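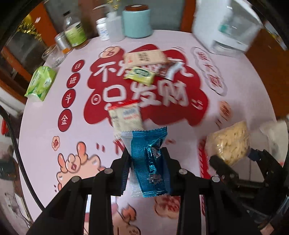

Figure 4. Snack packets on the printed table cloth.

Section 4. Setting the Snack Table

This section explains how to dress the table with the printed cloth and how to sort and set out the small packets. Please read the whole section one time before you begin. The work is not difficult, but the order of the steps is important.

You will need:
- the Parno printed cloth, item 2310
- the cloth clips, item 372 (only for windy rooms or outdoor use)
- one shallow tray, Hernell or similar
- your snack packets, closed
- scissors and a soft dry towel

4.1 Putting the cloth on the table

1. Clear the table and wipe it. Let it dry completely. If moisture stays under the cloth, the colour of the print can mark a light table top.

2. Unfold the cloth with the printed side up. On the pink cloth the big lettering is on a dark-red cloud shape. Turn the cloth until this lettering can be read from the side where your guests will come in.

3. Check the column of dark-red ovals. When the lettering is the right way up, the column must be on your left hand. If it is on your right hand, you are standing at the wrong side of the table.

4. Smooth the cloth from the middle to the outside with your flat hand. Do not pull at the corners. On a table with round edges, the cloth will make small folds where it goes down. Share these folds evenly.

5. Old folding lines may be ironed from the back side on the lowest setting.

CAUTION: Do not iron on the printed side. Do not put hot pots or a teapot directly on the print.

4.2 Sorting the packets

6. Put all packets in the centre of the cloth, so that you see everything at once. They can lie loosely at this stage.

7. Take the packets one at a time. Hold each packet lightly at the sides. A shiny packet, such as the blue one in Figure 4, slides easily, and if you press it hard in the middle the content may break.

8. Look at both ends of the packet. The serrated ends should be flat and closed. If an end is open, put this packet aside and do not serve it.

9. Read the date. If you cannot find the date, or the printing is rubbed away, put the packet aside also.

10. Make groups by shape first and by flavour second. Long packets go together, small ones go together. This looks calmer on the table than groups by colour.

NOTE: If some of your guests have an allergy, keep the packets with nuts on a separate plate from the beginning. Please do not move them later to the common tray.

4.3 Setting out

11. Lay the long packets at the back of the tray, side by side, with the name facing the guests.

12. Lay the small packets in front. Very small ones are easily lost under the long ones, so check under each long packet before you finish.

13. Place the tray beside the big lettering and not over it. Many families like to have the good-fortune words open to see, and a tray in the middle hides them.

14. Keep a free border of 40 mm between the tray and the edge of the table. With children at the table, a wider border is better.

15. Put the scissors on the side table, with the points away from the guests.

CAUTION: Foil packets must not be warmed in the microwave oven.

4.4 After use

16. Collect the empty wrappers first, then shake the cloth outdoors.

17. Dab oil spots with a little dish soap and cool water. Do not rub on the dark-red parts of the print.

18. When the cloth is dry, roll it around a cardboard tube with the print to the outside. If you have no tube, fold it loosely and change the folding lines each time.

For replacement clips or a second cloth, write to Heywood customer service and mention leaflet 1212.

Related sections
Section 3. Choosing the size of your cloth
Section 5. The Nedimell tea set: first washing
Section 6. Storing festival cloths until next year
Leaflet 1212. Spare parts and clips

Reader comments

Denise Pilkington
Very clear, thank you. I had mine upside down for two years until I read step 3. Does the dish soap advice work for soy sauce as well?

mapleandtea
We keep ours on the table until May and the red has not faded. I do use a clear cover at supper time though.

R. in the back kitchen
Step 12 is right. Found one small candy under the tray a week later.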